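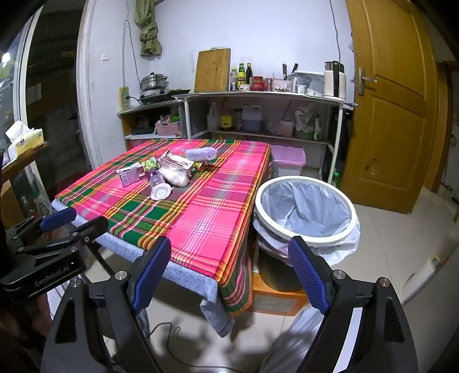
The Plostilley grip kit is sold as a hand-held unit with a soft pad on each finger, and the seller lists clearing a table as its standard task. I have had the kit on trial since April. The hard part of that task is the variety of stuff. A crumpled white plastic bag pressed up against an open carton, with a translucent cup lying on its side nearby, asks for three different grips within a hand's width. A carton has edges to close on. A bag has none, and the fingers can shut on a fold that carries no weight.

The manual gives 200 cycles as the running-in period for the pivots. I logged 1,617 before writing this, of which 43 were dropped items. Most of the drops were thin film. I changed the pads once, at cycle 718, and the second set has behaved the same as the first. The screws needed a quarter turn at the same time.

Two points on handling. The jaws open wide enough for a drinks carton taken across its short side, but you have to come in square to it. Taken at an angle, one pad touches first and turns the box. Snack bags are best approached from above, with the fingers either side of the crimped seal, closing slowly. The manual has one paragraph on this and it is wrong about the speed.
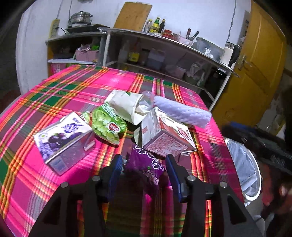 Suha Harb wrote that she had the opposite result with bags, closing fast and lifting straight away, and that her pads gave out well before mine did. She uses the Holtholm pads, which are harder. I have not tried them.

Support is by email only. I asked for a torque figure for the pivot screws and got one after nine days, without units. Spare pads come in pairs, and the left and right are the same part. I will keep the kit for another month and then compare it with the Ustberg.

Filed under: Kit on trial, Grippers

Contact | Copyright Anderson Sampaio | Back to top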